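3.2 Surface choices in renovated rental kitchens

The household survey covered 263 rental units in the Pradstead district, all of them renovated under the same municipal loan program. Landlords were free to choose their own finishes, provided that the work met the electrical code and that the sink and cooking area stayed in their original positions. Most chose light colors. Stone or stone-look materials were reported for both the counter and the wall behind it in around 100 units, a much larger share than in the earlier Quintana study (Section 2.1), where painted walls were still the norm. 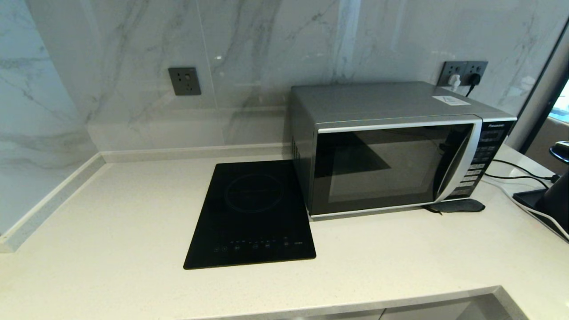 Maximiliano Cabello

Interviews with landlords point to two motives for this shift. The first is turnover. A painted wall behind a counter has to be redone between tenants, while a hard surface can be wiped down and left alone. The second is advertising. Owners in the Gikley neighborhood said that listings with a bright kitchen drew more calls in September, when student demand is highest, even when the rent was above the local average. We could not test this claim directly, as the listing records held by the district do not include the number of inquiries.

Tenants gave a more mixed account. Many liked the look of the new kitchens but said that they had been given no advice on cleaning products. Several had used vinegar on surfaces they could not identify, and two households had lost part of a deposit over dull patches on a counter. The standard lease used in Zuva and Gikley says only that surfaces must be returned "in good condition" – a phrase that the parties read in very different ways.

Figure 2. Counter and wall finishes in a corner kitchen: cream quartz with a white marble-look wall.
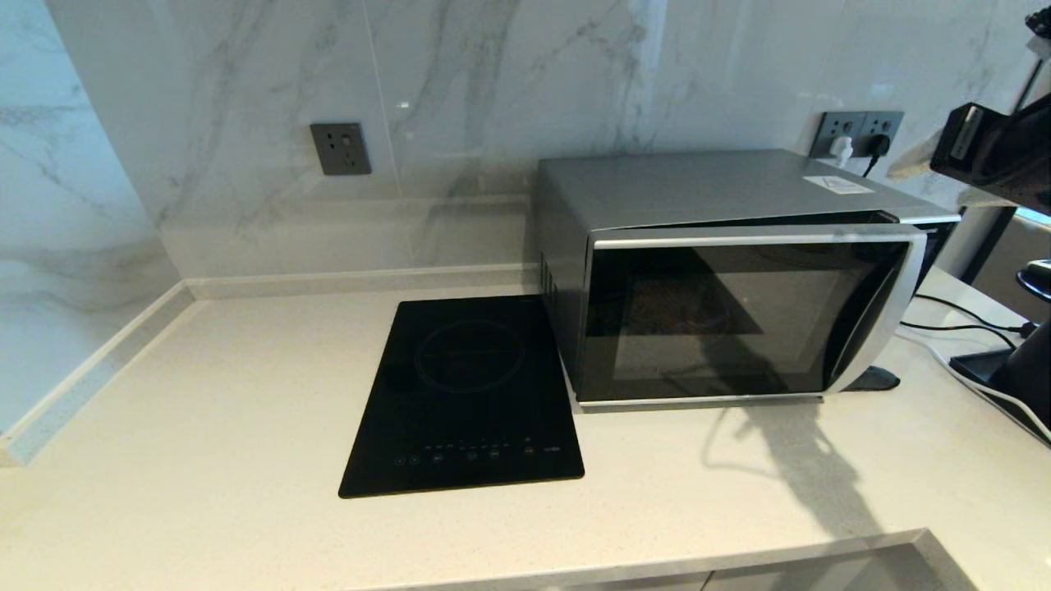 The wording of the lease matters more than the price of the material. In the 9 disputes for which we obtained full records, the cost of the original work had no clear link to the amount withheld. What did differ was the paperwork. Where a signed move-in sheet named the material of each surface, the parties settled without a hearing. Where the sheet was missing or left blank, the case usually went to the housing office, and the landlord's estimate was accepted in full or in large part. Montes reports a similar pattern for flooring, although his sample was drawn from larger buildings with on-site managers.

Section 3.3 turns to the repair records kept by the loan program and compares them with the tenants' own reports.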